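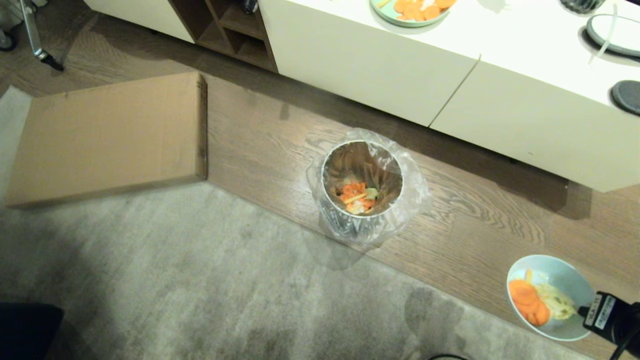

Business Biography and Profile Writing
Handout 5: Writing about company leaders
Course tutor: Rekha Hegde

Read this before the May workshop. You will need it for the second assignment, which is a profile of a living business leader of no more than 700 words.

1. What a profile is for

A profile of a chief executive or founder answers a few plain questions. Who is this person? What do they run? How did they get there? What have they decided, and what came of it? A reader who finishes the piece should be able to answer all of these without looking anything up.

Many profiles on the web don't answer them. They are put together from search terms, and the search terms ask about height, age, spouse and net worth. The writer then has a heading for each term and nothing to put under it, so the heading gets filled with guesses. "Her exact salary is not known, but she is believed to live comfortably" is a sentence with no information in it. If you don't have the fact, drop the heading.

2. Working example: the Codmont profile

We will use the same subject all term. Lavanya Subramaniam is chief executive of Codmont, which makes scheduling software for dental and eye clinics. She joined as a support engineer, moved to product, and took over when the founder, Jagadeesh Annamalai, stepped back to chair the board. Codmont has 422 employees and its main office is in Gelinham.

Compare these two openings, both from last year's class.

Opening A
Lavanya Subramaniam is a very successful woman who is known all over the world as the CEO of Codmont. She is an inspiration to many people and she has worked very hard to get where she is today.

Opening B
Lavanya Subramaniam answered support calls at Codmont for three years before anyone there asked her opinion of the product. She now runs the company, and she still takes one shift a month on the support desk.

Opening A could be about anyone. Change the name and the company and it still works, and this is a good test to run on your own first paragraph. "All over the world" is also untrue – Codmont sells in four countries. Opening B has two facts in it and both can be checked.

3. Sources

Sort what you have into three groups before you start writing.

Records. Company filings, court documents, published accounts. These are the strongest sources for dates, job titles, ownership and money. They are dull to read and you should read them anyway.

People. Interviews with the subject, and with people who have worked for or against the subject. Write down who said it, when, and how they would know. For the Codmont file we have two interviews with Subramaniam and one with Deepika Joseph, who ran sales at the rival firm Sastry and lost two large clinic groups to Codmont. Joseph's account of the same period differs from Subramaniam's in several places. Both are in your reading pack.

Other profiles. Use these to find leads only. If four websites give the same birthplace, check whether three of them copied it from the first. Don't cite a profile for a fact you could get from a record.

4. Money

Net worth figures are the most common error in student work. A few rules:

Value of a company is not the wealth of its chief executive. Codmont was valued at $50 million in its last funding round. Subramaniam owns a small part of it, and the size of that part isn't public.

Salary, bonus and shares are separate things. Say which one you mean.

A valuation has a date. Give it. A figure from before a bad year can be badly wrong after it.

If the number isn't public, either leave it out or say in one short sentence that the company doesn't publish it.

5. Personal life

Include family, health or religion when it bears on the work, or when the subject has talked about it openly and it helps the reader understand a decision. Subramaniam moved the head office to Gelinham so that she could live near her father, and she has said so in public. That belongs in the profile. What she wears does not.

Appearance needs special care. Ask whether you would include the same detail about a man in the same job. Last year's class had six descriptions of Subramaniam's clothes and none of Annamalai's.

6. Failure

Every long career has some. Codmont's billing product, Brisadard, was closed after eighteen months. Matúš Beneš, who led the team, has spoken about it at length and is fair to all sides. Students tend to leave Brisadard out, or turn it into a lesson the subject learned on the way to success. Do neither. Say what the product was, what went wrong, who lost their jobs and what the company did next. One paragraph is enough.

7. Quotations

Use few. Quote when the wording matters and paraphrase when only the fact matters. Don't tidy a quotation beyond removing "um" and "er". Never join two answers into one without showing the gap.

Exercises

(a) Take Opening A and rewrite it using only material in the reading pack. 60 words at most.

(b) List the places where Joseph and Subramaniam disagree. For each one, note which record could settle it, if any.

(c) Write the Brisadard paragraph.

(d) Find a profile of any business leader online and mark every sentence that contains no checkable fact. Bring a printed copy to the workshop.

Hand in (a) and (c) on paper. Exercise (b) will be done in pairs, so bring your notes.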